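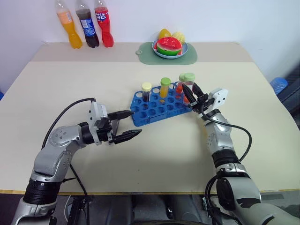

Home Notices Minutes Workshops Find us

Fenthorpe Science Afternoons
Minutes of the table displays meeting, 2020-04-12

There: Triin Kütt (in the chair), Rasmus Lepik, Arūnas Mockus, Žydrūnas Paulauskas and me, Aigars Uibo, on minutes again. I type as people talk, so if I've put words in your mouth, shout before the next one!

1. Last time's minutes

Agreed, apart from Arūnas, who says he never offered to paint the sign for the door. I had him down as offering. We've settled on "Arūnas will look at the sign", and he's fine with that.

2. The colours table

This took up most of the meeting, and I enjoyed it more than I'd expected. Triin wants the drinks to stay in a row at the back by the wall, orange first, then the cola, then the red one. Rasmus asked whether the labels would pull people's eyes away from the tubes. We went round on that for a good while. Žydrūnas thought the labels were half the fun, especially the Fanta one with the Chinese writing on it, and that any child walking past would spot it before anything else and come over. I'm with him. Bottles stay, labels stay.

The blue rack stays in the middle. Arūnas likes it at a bit of an angle and Triin likes it dead straight, so whoever sets up on the day gets to choose and the rest of us keep quiet (that includes me).

On the tubes, we want the dark one at the left with its cream cap, then the yellow-orange one with the bright green cap, and the red at the right-hand end. Rasmus pointed out that this more or less follows nothing at all, neither the bottles nor the rainbow. Triin said she wanted children to have to look back and forth between the rack and the bottles to find what goes with what, so it's meant to be muddled. Fair enough. There was a plea from Žydrūnas for a blue one. No decision.

Caps stay on. I was asked to put that in on its own line, so:

CAPS STAY ON.

3. The fruit

Long chat about whether the plate belongs on the colours table or over with the seeds and plants. Rasmus feels the watermelon is doing a lovely job where it is, red and green together on the pale blue plate, and he'd be sorry to see it go. Arūnas said the yellow ones look like an afterthought behind it. Then we all got stuck on what the smooth yellow one is supposed to be – I said mango, Triin said lemon, and it got quite heated for a piece of fruit. The question card will now say "Which yellow fruit is this?" and we'll take either answer. 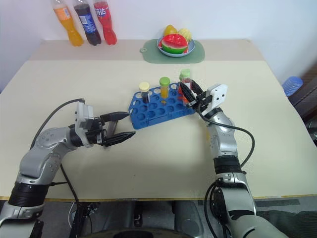
Triin would also like the green mat kept under the plate, with the little loop to the left as it is now, so that the plate has a proper spot of its own and doesn't creep towards the rack through the afternoon. No objections. Žydrūnas did ask if we could do the same for the rack and we said let's see how we get on with one mat first.

4. Cards and leaflets

Rasmus has the wording for the cards nearly done. He read it out and it's good, though "opaque" came up twice and we've asked him to find something a seven-year-old would say. Leaflets are being printed at Kakakhel, about 1000 of them, folded once. I still think that's far too many. In March we gave out 146 and I've got the rest under my stairs.

Arūnas to collect them, as he's passing anyway.

5. Clistport

They've asked if we'd bring the colours table over to their hall for an afternoon. Everybody keen. It all goes in one crate if the bottles travel upright, and Triin has the foam pieces from last year. The rack should go in last so that it comes out first. Žydrūnas to ring them about parking and find out if we can have a wall behind us, as the bottles look a bit lost without one.

6. Anything else

The cupboard code is now 2924. Please don't write it on the cupboard.

Forken still have our long tablecloth. Rasmus has asked for it back and will ask again. We talked over whether we need it for the colours table and most of us thought not, the plain cream top shows the colours up nicely and is easier to wipe.

Tea mugs: there are 6 on the draining board and they don't wash themselves, says Triin.

Jobs to do
Rasmus – cards, tablecloth
Arūnas – leaflets, look at the sign
Žydrūnas – ring Clistport
Triin – foam, crate
Me – these minutes, and a new pen

Next meeting same place, same time, and it's Arūnas's turn for biscuits.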